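Community Stage Forum > House Policies > Late seating at the Pledari

Pledari_FrontOfHouse
Posted Tuesday, 9:14 am

Members are advised that the late seating policy at the Pledari will change with the October musical. Patrons arriving after the overture will be held in the lobby until the first scheduled break, 20 minutes into Act One. The present practice of seating latecomers between numbers will end. Comments are welcome in this thread and will be passed to the house management office before the programs are printed.

rowG_regular
I support the change. At the spring production, parties were still being led down the center aisle during the second ballad. The cast deserves better, and so do those of us who arrived on time.

mezzanine147
I must respectfully disagree. The Pledari seats 389, and the lobby holds far fewer people in any comfort. On a rainy evening, with the Delus Street bridge closed, a good part of the audience will be late through no fault of its own. Twenty minutes is a long time to stand, particularly for older subscribers.

Pledari_FrontOfHouse
The point about standing is noted. Benches will be placed along the east wall, and the sound from the stage will be carried into the lobby. Patrons who cannot stand may ask an usher for a chair at any time. Coffee service will remain open until the break.
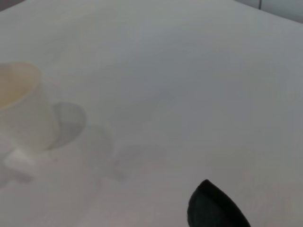
Zapata_balcony writes that sound alone will not satisfy anyone who has paid for an orchestra seat, and asks whether the rear rows could be kept open for latecomers until intermission. The Imex Playhouse has done so for 3 seasons, she adds, and the performers there have raised no objection.

rowG_regular
The Imex has doors at the back of the house. At the Pledari, both entrances open beside the stage, and every late arrival crosses in full view of the audience. The two buildings cannot be run under the same rule.

mezzanine147
That is true of the orchestra level. It is not true of the mezzanine, which has its own stairs — and those stairs come up behind the last row. I would ask that the policy apply to the orchestra only.

Pledari_FrontOfHouse
The suggestion regarding the mezzanine will be forwarded. Please note that the stairs are lit by the same circuit as the upper hall, and the lighting designer would need to agree. No change to the orchestra level is under consideration.

rowG_regular
I have no objection to an exception upstairs, provided that latecomers with orchestra tickets are not sent there and then moved again during the applause.

Pledari_FrontOfHouse
Understood. Any patron seated upstairs under such an arrangement would remain there until intermission. A revised draft will be posted in this section, and the thread will stay open for replies until then.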